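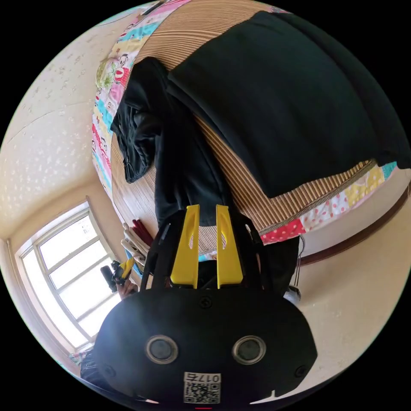 Black gripper body, sticker 0175

Dustadar season two: filming stopped until June, who has read the full notice?

pepperleaf_k
Original poster

Good evening everyone. I have read this morning that the filming of Dustadar season two has stopped in Plidamgate. The production company, Prarach, put a short notice on its page. It says that "several members of the cast and crew" have tested positive for the flu, and that the work will start again in June "when it is safe to do so". It does not say who is sick.

English is my third language, so perhaps I read the notice wrongly, but I understood that the background actors were sent home too. My question is for people who live near the town or who worked there. Is it the whole production or only the studio part? I had a place as a background actor for the market episode, with 18 hours of work confirmed by email, and I have received no message at all.

Please do not guess which actor is sick. I would like to know only the practical things.

roo_on_the_roof

Whole production, as far as I can tell. The road signs near the old wool store were still up when I drove past at 5, but the big tent where they feed people is gone. My neighbour rents them her paddock for parking and she got a phone call, so at least somebody is ringing people.

Check your junk folder. Their emails go there for half of us.

pepperleaf_k

Thank you. I have checked the junk folder and there is only an old message about shoes (we must bring our own brown shoes, without any logo). I will wait one more day and then write to them.

tidewrack

Sorry, but I think this is a bit much. It's the flu. People on building sites get the flu and nobody stops the building. If an actor has a fever, shoot the scenes he is not in. I watched season one on Nseir and there were whole episodes in that one kitchen with two people talking.

Now we wait another half a year for the ending, and the town loses the money as well. The motel put on extra staff for this.

mallee_quilter

tidewrack, I did hair on a different series for four years and I want to answer this politely. On a building site you don't have someone's hands on your face from before sunrise. I would do one actor, wipe down, do the next one, and by lunch I had breathed on everybody who matters in the schedule. If the flu gets into the make-up truck it is in front of the camera by the next morning.

Also the insurance. When a main actor has a positive test and you keep going, and then another one gets properly ill, the insurer can say you knew. That is usually what closes a set.

tidewrack

Fair point about the truck, I didn't think of that. I still don't see why the outdoor crew has to go home. Building the market street could go on without any actors.

gumboot_philosopher

Read it again, the notice says "cast and crew". Could be the carpenters who have it.

pepperleaf_k

Yes, the word "crew" is in the notice. I have copied the sentence exactly as it was.

I want to say also that I do not agree that it is only the flu. My father was in hospital with flu two winters ago – he was a strong man before, and he needed three months to walk to the shop again. On the market day they wanted 400 background people standing close together behind the stalls, many of them pensioners from the town, because the story needs old faces. I prefer to lose my 18 hours.

tidewrack

Didn't know that about your dad. Hope he's doing well. I'm not saying make sick people work, I'm saying the announcement tells us nothing and then everyone fills the gap with rubbish. There's already a page claiming the lead has left the show.

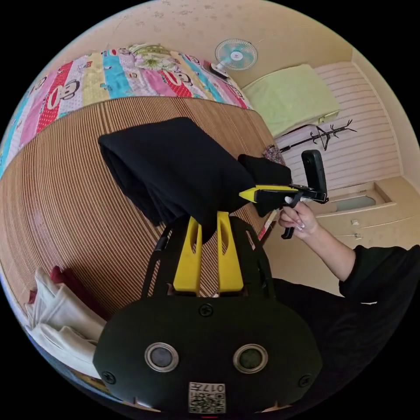 Yellow gripper fingers and folded black garment

roo_on_the_roof

That page also said season one was filmed in Portugal, when you can see our water tower in it.

brolga44

Background here too, same market episode. I got my message at lunch time. It says: all bookings for the market are cancelled, not postponed, and we have to apply again when new dates are known. Costume fittings that were already done will be paid. If you travelled for a fitting, you can send in the fuel receipt.

What I am not happy about is "apply again". I drove 496 kilometres there and back for a fitting that lasted ten minutes. They have my measurements. Why can't they keep the list?

mallee_quilter

They probably will keep it, but they can't promise it. If the script changes while everyone is at home, the market may become a funeral, and then they need 30 people in dark coats. Apply again as soon as it opens and write in the first line that you were already fitted. It makes less work for the costume people and they notice that.

gumboot_philosopher

Not sure I'd trust the fuel receipt thing. I waited eleven weeks for mine last time and then it was short.

brolga44

Mine came in two weeks last year, in full. Maybe it depends on who you send it to. I used the address at the bottom of the booking, not the one on the website.

pepperleaf_k

Thank you both, this is very useful. I wrote to the address at the bottom of the booking and they answered in one hour. For the people who will search for this later:

The complete production has stopped, studio and outdoor. The market bookings are cancelled. Fittings already done are paid with the next normal payment. You keep the brown shoes, of course, they are yours. New bookings will open on the same page as before, and they do not know the day yet.

I asked if the sick people are getting better. The lady who answered wrote only that everybody is resting at home and that she thanks us for asking.

tidewrack

OK, that's more than the notice managed. Good on her for replying.

I'd still have built the market street.

roo_on_the_roof

You can come and build my back fence if you're that keen. The tent left four big holes in the paddock too, according to next door.

brolga44

Does anybody know if we need a flu shot before we apply again? There was a box for it on the old form, but it was optional and I left it blank.

mallee_quilter

It was optional on ours as well. I'd get it anyway. The chemist in Plidamgate does it without a booking in the mornings, ask at the back counter.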